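Progress report to the Diltarix fund: common rules for reporting robot task board trials
Prepared by Olanrewaju Ogunleye, Trestthorpe. 2018-06-22

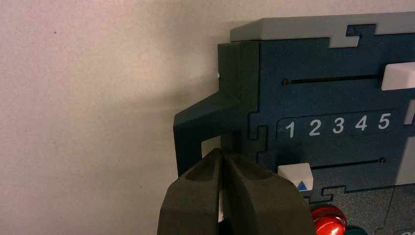
Gripper at the task board, next to the lower slider. The numbered band runs from 1 to 5.

1. Where we are

The grant asked us to write a set of good practice rules for task board trials and to find out if they change what labs report. The first part is drafted. On the second I would urge the fund not to expect too much yet.

Two sites have logged 2,801 attempts between them, ours and the one at Derska. Of these, 865 were on the sliders. The buttons make up most of the rest, and I suspect that is because they are easy to score.

2. The rules so far

The draft stands at 16 rules, down from a much longer list. Yeshi Kassa cut every rule that two people could not apply the same way from the same log. I was sorry to see a few of them go, but she was right to do it. The ones we argue over most are these:

Rule 4. The start position of each slider is written down before the attempt.
Rule 7. A human touching the board ends the attempt. No restarts under the same number.
Rule 9. Failed attempts stay in the log, with the video.
Rule 12. A slider task states the end point in words and as a distance. "Moved" is not a result.

Derska follows 4 and 7 well. Rule 9 is another matter. Their first log had a success rate of 82 percent and hardly a failed grasp in it, which does not match what Ekaette Ekwueme saw during her visit. I don't think anyone meant to mislead. People tidy up - and a written rule did not stop them.

3. What I doubt

The proposal said that shared rules would make results from different labs comparable. I am less sure of that than I was in December. Lighting, how the board is mounted and the shape of the fingertips all vary, and the draft only asks labs to note them. Noting a difference does not remove it.

I also doubt the value of the compliance badge that Lumbantobing has offered to run. A badge based on a form that the lab fills in about itself would tell a reader very little. Onyekachi Nnaji disagrees and will send his own note.

4. Next period

Yesenia Quintero will rescore a sample of logs from both sites without knowing which site they came from. If the scores differ much from the originals, Rules 9 and 12 go back for rewriting. We ask the fund to hold the badge money until that work is done. No change to the total budget is requested.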